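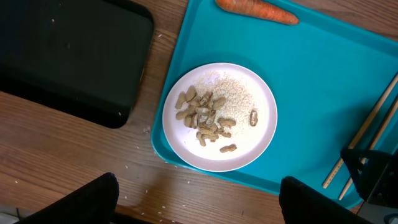 **Table clearing by demonstration: report to Trarkham, September 28, 2022**

The grant asked for 300 hand-guided demonstrations by the end of the quarter. We have 291. The missing nine are down to a wrist cable that gave up on the last afternoon, and a new one is on order from Elarden, who have promised it with their usual serenity.

The task remains the one agreed in May: an operator drives both arms by remote control, clears what is left of a meal off the plate, and puts the crockery in the rack. Peanut shells and rice were chosen because they are awkward. They have exceeded expectations. The arms can now be steered around a plate with some dignity; the rice goes where it likes, and sweeping up has become a line in our timesheets.

Racking is slower than clearing. A cup has to be turned, lowered and let go between pegs, and operators differ on how.

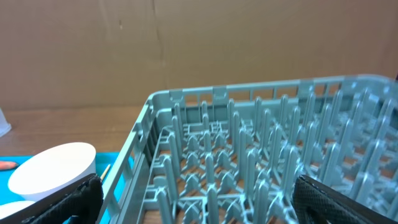
Afaf Nseir would like it recorded that the operators differ only because the written instructions say "place neatly", and that she asked for a better word in May. She is right, and the instructions now give a starting grip and a finishing position.

We also dropped two operators' early sessions from the training set. Both had learnt to nudge things along with the back of a finger — effective, but a habit we would rather the policy didn't inherit.

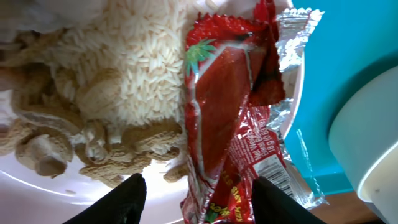 Wrappers are the next item. Foil and thin plastic fold differently at each grasp, and Yao-tsung Chu wants extra demonstrations of them before any training run. We ask for two more weeks of operator time, plus a decent broom.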